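Skodier arm trial, Lovilby kitchen: progress report to the Charpentier fund
Prepared by Parveen Khattak, 28th April

We have now had the Skodier kit for 14 weeks and I am still not persuaded that it is worth the 538 a month the supplier wants after the trial.

Setting up took Bilal Haddadin two days. The brochure says an afternoon. The manual skips the wrist wiring completely, and our emails to the Moravville office went unanswered until Els Vandenberghe rang them.

The task is still sorting dishes and small items between bowls and a lined steel tray. Of the last 30 runs, Bilal passed 14. Baptiste Delaunay at the supplier would like the half-finished ones counted as well. I have left them out, as our agreement talks about completed runs only.
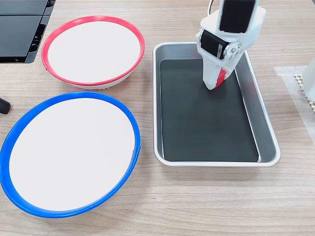
The support contract is my other worry. It covers the motors but leaves out the finger pads, and I can't get a price for spares in writing. I would hold back the second payment until we have one.

Faustino Sandoval has asked for an extension to August. I would agree to it only if the monthly fee is dropped for that period.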